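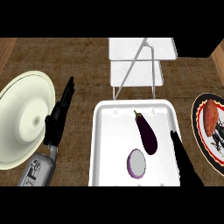
4. Working with the Skorkerel kitchen kit

4.1 What we were given, and how we used it

We came to Skorkerel as fairly ordinary customers. Our group at Grorketside had been building its own simulated kitchens for several years, and building them rather badly, so when Steinbach began offering a ready-made kit of table scenes for two-armed robots we asked for a trial licence and were pleased to get one. The kit comes as a set of scenes, a library of kitchenware and food, and a small scripting layer that places the objects and records what the arms do. We ran it on the same desktop machines we use for teaching, partly out of thrift and partly to see how a modest laboratory would get on with it.

The trial lasted through July. In that time we collected 414 episodes by hand control, spread over 12 table layouts, and a further 200 episodes in which a trained policy drove both arms. Readers who only want the scores may skip to Section 5, with our blessing. The present section is about what the kit was like to live with, a matter that product sheets tend to pass over and that took up most of our days.

4.2 The tray layouts

Eight of the layouts are built around a serving tray in the middle of a wooden table, and we grew rather fond of them. Figure 3 is taken from one of these. A whole aubergine and a single round slice share the white tray, with the dish rack standing behind and a cream bowl off to the left, while a patterned plate on the far right holds a sweet potato. The instruction for this layout asks for the slice to be moved into the bowl and everything else to be left as it was.

It sounds a simple enough request, and for a person it is. For a pair of parallel grippers it brings together several awkward things at once. A thin disc lying flat on the floor of a tray offers very little to take hold of, and the fingers have to come down inside a raised rim before they can reach it. The whole aubergine lies close by, so an approach from the wrong side is likely to nudge it and send it rolling. Our operators settled in the end on using the right arm to steady the tray and the left arm to tease the slice up on its edge, and this worked well once they had practised it, although it was slow and nobody would call it elegant.

We had wondered whether the extra crockery was only there for show. Having tried the layouts with and without it, we think it earns its keep. Policies trained on bare tables were easily drawn towards the wrong thing when a plate or a second vegetable turned up, and the mixed layouts showed us this on the first morning. We would gently suggest that Steinbach make the full settings the default, and leave the bare ones as an option for debugging.

4.3 Contact, surfaces and light

Contact between soft food and hard fingers is the part of the kit we like least. The vegetables are modelled as rigid bodies, and a firm squeeze that would dent a real aubergine here makes it skid sideways instead — sometimes clean over the rim. Lowering the grip force helps, but the right value differs from object to object and the handbook gives no table of starting values. We wrote our own, and it is included with our released scripts.

Surfaces and light are much better served. The glossy materials change with the viewpoint in a believable way, and this matters a good deal to a policy that works from images alone. We compared the same tasks in Drurnex, the package we had been using before, where a shiny tray and a dull one look very much alike. Drurnex remains quicker to load and kinder to an old graphics card, and we still turn to it for the first rough tests of a new idea.

4.4 Support and upkeep

One update arrived during the trial and changed the resting height of several objects, so that a few of our recorded starts had to be made again. The release notes did mention it, though a good way down. Steinbach answered our questions kindly and usually by the next working day, and sent a patched scene file when we reported a bowl that would not stay put. Groups planning a long collection would do well to fix the version at the outset and keep a copy of the scene files beside the data — we did neither, and the repeated episodes are marked as such in the appendix.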